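Categoría: Foros > Robótica > Aprendizaje por demostración

Tema: ¿De verdad sirven 300 demos por tarea?

**marga_servo**
Abro hilo porque en el trabajo me han pasado la propuesta de Driment y no me cuadra. Dicen que con 300 demostraciones teleoperadas por tarea el modelo aprende a recoger objetos de una mesa "en condiciones domésticas". Domésticas según quién. Llevo desde julio grabando con un humanoide de dos brazos y lo que veo es que la política se aprende el mantel. Cambias el mantel y se acabó la magia.

¿Alguien tiene números propios? De folletos voy servida.

**pinza_floja**
Depende de la tarea. Para coger y dejar, 300 bien grabadas dan para mucho. El problema suele ser el operador: si cada uno entra a por el objeto de una manera, el modelo hace la media de todos y la mano acaba en tierra de nadie.

**marga_servo**
Eso ya lo tengo controlado, grabamos 2 personas y con el mismo protocolo. Lo que me preocupa es la variedad. Nosotros vamos cambiando el fondo y los objetos cada tanda, y aun así creo que nos engañamos. Pongo lo que ve la cámara de la cabeza en una de las de esta semana:

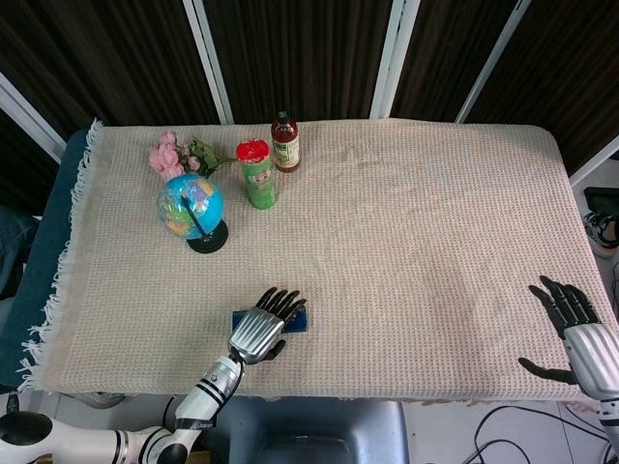 El globo terráqueo y las flores artificiales los metimos por llevar la contraria al lote de siempre, que era todo botes y botellas. La caja azul que está bajo la mano izquierda es otra historia, porque con los dedos encima apenas se ve, y en cuanto la mano baja la cámara de arriba aporta poquísimo. Ahí me gustaría saber qué está aprendiendo la red exactamente. Yo sospecho que memoriza la trayectoria del brazo y punto.

**Lx_tornillo**
Pues yo veo una esquina llena y el resto de la manta vacío. Si todas tus tandas se parecen a esa, has aprendido "lo interesante está arriba a la izquierda". No le eches la culpa a Driment.

**marga_servo**
No todas son así, las posiciones se sortean antes de cada tanda. Pero te compro media crítica: el sorteo es por zonas y dentro de la zona cada cual coloca a ojo. Y a ojo todos colocamos igual.

**cuentapasos**
Nosotros probamos algo parecido con el kit de Zanetti. Pasamos de 300 a 1000 demos y la mejora en objetos nuevos fue ridícula. En los ya vistos, estupenda, claro. Tres semanas de dos personas con los mandos en la mano para eso. Desde entonces, cuando alguien me dice "faltan datos", pregunto de qué datos habla.

**pinza_floja**
¿Las 1000 eran en la misma mesa?

**cuentapasos**
La misma mesa y la misma luz, sí. Ya sé por dónde vas.

**pinza_floja**
Pues eso. No puedes sacar ninguna conclusión sobre cantidad si no has tocado lo demás. Yo prefiero 44 demos en cada sitio distinto que 1000 en uno.

**Lx_tornillo**
Bonita teoría – ahora mueve un humanoide con todos sus cables por sitios distintos y me cuentas lo que tardas en recalibrar. En Tremier lo intentaron y acabaron poniendo telas de colores.

**marga_servo**
Telas es lo que tenemos, por cierto. La de las fotos es una manta con textura de gofre y flecos, y tampoco me fío: los flecos cuelgan por un lado y son una pista estupenda para que el modelo se oriente. He propuesto girarla entre tandas y me han mirado raro.

**dr_bisagra**
Gírala. Y aparta 44 episodios con una tela que no salga nunca en el entrenamiento, solo para evaluar. Si el proveedor se niega a medir ahí, ya tienes tu respuesta. En Drarneck lo pedimos por contrato y de repente los porcentajes del PowerPoint venían con asterisco.

**Lx_tornillo**
Con 44 el margen de error es enorme, no lo vendas como prueba definitiva.

**dr_bisagra**
Para ver si se hunde, sobra. Para publicar, no.

**marga_servo**
Me quedo con lo de la tela apartada. Lo de la mano tapando la caja sigue sin contestarlo nadie. ¿Cámara en la muñeca? Me dicen que sube el ancho de banda y que "el modelo ya lo infiere". Lo de "ya lo infiere" es lo que menos me creo de todo el asunto.

**cuentapasos**
Cámara en la muñeca, sin dudarlo. Y guarda los episodios fallidos en carpeta aparte, no los borres. Nosotros los borramos y ahora hacen falta.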